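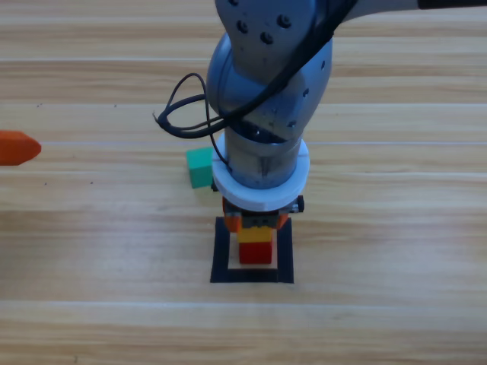 Pale wood tabletop, smooth finish.

Table Care and Refinishing: Frequently Asked Questions
Last updated Wed 30 January

What can I use for everyday cleaning?
A soft cloth, lukewarm water and a drop of dish soap. Wipe along the grain and dry with a second cloth. Do not use scouring pads or glass cleaner.

How do I get rid of white rings?
Most fade in a day or two. If one stays, rub in a little Noltico paste and buff it off. Black rings have gone into the wood and need sanding.

Do you refinish tables bought somewhere else?
Yes. Send photos of the top and the underside to Sneha Bhatia at the Grurna workshop. We do not take veneered tops.

What does it cost?
A four-seat top is 900, and a six-seat top is 1,590. Extending tables are quoted one by one. Legs are extra. Collection is included within the city.

How long will I be without my table?
Allow 3 weeks. Orders that came in during December are running behind, and Jyoti Kandpal is calling those customers.

Can I put hot dishes straight on the top?
No. Use a trivet, even on a new finish.

There is a gap between two boards. Is that a fault?
Usually not. Boards shrink in heated rooms and close up again in summer. If you can fit a coin in the gap, write to us.

Can I change the color later?
Darker, yes. Going lighter means stripping the whole top.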